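Old Towns and City Breaks > Trip planning
Topic: Hurnska – is one night enough?

mapfolder
We have one night in Hurnska in June, between the coast and my wife's cousin. The guidebook gives it half a page, most of that on the Roman cistern. Is there a full day in it, or do we look at the cistern, nod, and get back on the train?

tallow_and_rye
One night is plenty. The walls are good, the cathedral is good, the cistern is a damp room with a ticket desk. You can do the whole lot before lunch and then spend the afternoon wondering why the shops are shut.

Bilal Salameh
I'd argue with nearly all of that. The cistern is the best thing in town if you go with someone who knows where the mason's marks are. The guide on the early tour showed us 34 of them, and I would have walked past every one. The cathedral, on the other hand, was "improved" by a bishop with money, and you can tell.

tallow_and_rye
34 scratches on a wall. I stand corrected and will rebook at once.

Bilal Salameh
You went in the afternoon, didn't you? They turn half the lights off after the school groups leave.

tallow_and_rye
I went in the afternoon.

mapfolder
So the cistern in the morning. What about Culidell? The map shows it as a separate village but it looks like you could throw a shoe at it from the walls.

oldgatepost
Culidell is the old tanners' quarter across the river, and it held out against being part of Hurnska long enough that people there still say they're "going over to town." It has a small church with a painted ceiling, a bridge with one arch older than the others, and a bakery that closes when it feels like it. Allow up to 2 hours, more if you get talking to the man with the church key. You will get talking to the man with the church key.

Ziad Zein
Seconding Culidell. The signs say the bridge is Roman. The one old arch might be, and the rest is what was left after a flood and a town council. Still a nice bridge. Take the number 18 bus back if your knees object to the hill, and have coins ready, as the driver has views on cards.

tallow_and_rye
The bus is a luxury. The hill is a ten-minute walk.

Ziad Zein
Down, yes.

mapfolder
This is sounding like more than one night. Where do people stay? I've narrowed it to the Haddadin, inside the walls, and the Brirside, by the station. The Brirside is cheaper by 20 a night and has an elevator.

oldgatepost
Haddadin. The building was a grain store and has the staircase to prove it, but you step out of the door and you're under the cathedral. The Brirside could be in any town with a parking lot.

tallow_and_rye
The Brirside has breakfast you can identify. Also the cathedral bells don't come through the ceiling every quarter hour.

Bilal Salameh
They stop at night.

tallow_and_rye
They stop at what the bishop considered night.

mapfolder
Booked two nights at the Haddadin, mostly to annoy tallow_and_rye. Cistern first thing, Culidell after lunch, walls whenever the shops shut. Thanks, all. I'll come back and report on the bells.

oldgatepost
Good choice. One last thing, about the bells.
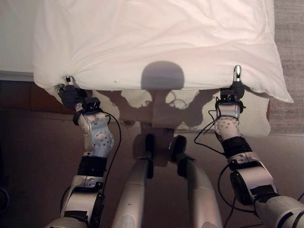

The bells ring from the north tower, the older of the pair, and the sound drops straight into the lanes on that side, so ask for a room facing the courtyard and you'll get the polite version. If they can't move you, there's always the traditional remedy, which is a white pillow in a slightly wrinkled cotton case, held firmly over the head. The cathedral tour goes up that same tower, by the way, and you have to be off the stairs before the hour strikes. They mean it.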